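How Does Cloth Get Made?

Cloth is a flat, bendable material made from fibres. A fibre is a very thin strand, usually much longer than it is wide. Clothes, curtains, towels, tents and bandages are all made of cloth. Most people touch it all day and never look at it closely.

Where fibres come from

Fibres are sorted into two main groups. Natural fibres come from plants and animals. Cotton grows around the seeds of the cotton plant. Linen comes from the stem of the flax plant. Wool is the coat of a sheep, and silk is made by silkworms when they spin a cocoon.

Manufactured fibres are made in factories. Polyester and nylon are made from chemicals that mostly come from oil. The material is melted and pushed through a metal plate with tiny holes, a bit like water through a shower head. The plate is called a spinneret. The streams cool and harden into long threads called filaments.

From fibre to yarn

One cotton fibre is too short and weak to be useful on its own. The fibres are first cleaned and combed so that they lie in the same direction. Then they are drawn out and twisted. Twisting presses the fibres together, and friction stops them from sliding apart. The result is yarn.

You can test this with a cotton ball. Pull off a small piece and stretch it slowly. It comes apart easily. Now twist a second piece between your fingers while you stretch it. It is much harder to break.

Weaving

Woven cloth has two sets of yarns. The warp yarns run lengthways and are held tight on a machine called a loom. The weft yarns run across, going over and under the warp. In a plain weave, the weft goes over one yarn and under the next. In a twill weave it may go over two and under two, moving one step sideways on each row. This makes slanted lines. Denim is a twill.

Knitting

Knitted cloth is made of loops. Each loop is pulled through the loop below it. When you tug on a jumper, the loops change shape and the cloth gets longer or wider. When you let go, they move most of the way back. T-shirts and socks are knitted.

Adding colour

Dye can be added to the fibre, the yarn or the finished cloth. Jeans are usually blue because the warp yarns are dyed with indigo, while the weft yarns are left white. Turn up the cuff on a pair and the inside looks paler. 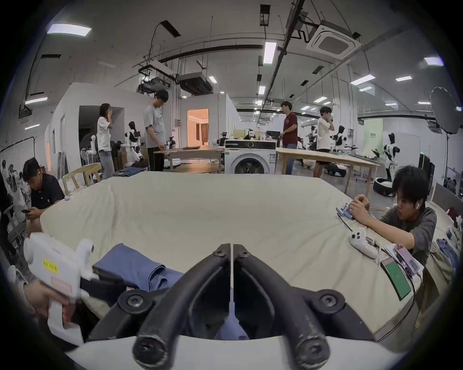 Some dyes need a helper called a mordant, which fixes the colour to the fibre. Alum is a common one. Without it, the colour from many plants would come out in the wash.

Reading a care label

Most clothes have a label sewn into a seam. It lists the fibres as percentages, and small symbols tell you how to wash, dry and iron the garment. Wool can shrink in a hot wash – its fibres have tiny scales that catch on each other and lock.

Words to know

Filament: one very long, continuous fibre
Loom: a machine for weaving
Mordant: a substance that fixes dye to fibre
Warp: the lengthways yarns
Weft: the crossways yarns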